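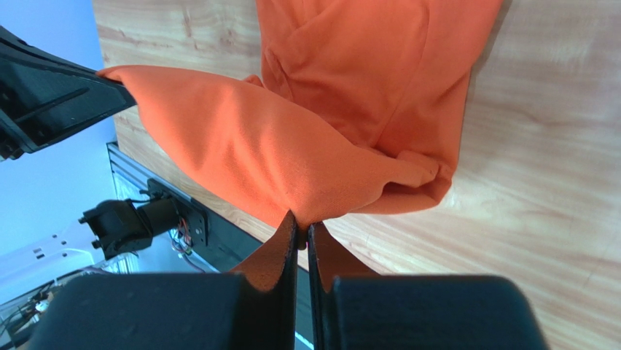
*Inspection and comments: Rafia Mengal, Software Assurance, Zinau*
*Date of inspection: 2020-07-28*

# Pre-run checklist: two-arm garment handling, control and perception software

Applies to the Lesness cell running the Rosales planner. The checklist is to be completed before any unattended folding run and after every change to the planner or the camera configuration. Items marked Open must be closed by the cell owner before release.

## 1. Control

- [x] **Both arms report the same clock.** Pass.
- [x] **Tension limit is active while both grippers hold the cloth.** Pass. The limit was read back from the controller and matched the configuration file. With the fabric stretched taut between the two grippers, the planner must not command either arm outwards without a fresh tension estimate.
- [x] **Stop command halts both arms together.** Pass. Repeated 20 times from the operator screen.
- [ ] **Gripper close command times out correctly.** Open. The timeout is set to 800 ms, but the log records 810 ms on two occasions. The cause may be in the logging and not in the controller. Comment requested from Landholm.

## 2. Perception

- [x] **Wrist camera stream is assigned to the correct arm.** Pass. The assignment was found reversed at the December inspection and has remained correct through each restart since.
- [x] **Grasp point is re-estimated after closing.** Pass. Fabric drawn to a peak between the fingers is to be labelled as held; a loose rolled edge lying beside the grasp is not.
- [ ] **Garment mask excludes the table.** Open. Orange cloth on the honey-coloured wood is separated well in most places, but the mask spreads into the thin shadow beside the crumpled part of the garment. The threshold should be reviewed before any paler garment is introduced.
- [x] **The other arm's gripper is masked out when in view.** Pass.

## 3. Planning

- [x] **Table edge is present in the collision model.** Pass. The metal rail beside the table is modelled as a separate body – this should be kept when the model is next simplified.
- [ ] **Cables are included in the keep-out region.** Open. The region was drawn by hand and has no version number.
- [x] **Planner refuses a release when only one grasp is confirmed.** Pass.

## 4. Tooling and records

- [x] Configuration files are under version control.
- [x] Logs from both arms are stored under one run name.
- [ ] Replay tool opens the latest log format. Open. It fails on files written after the last update and must be run from the older branch.

**Outcome:** supervised runs permitted. Unattended runs are withheld until the open items in sections 1 and 2 have been closed and retested.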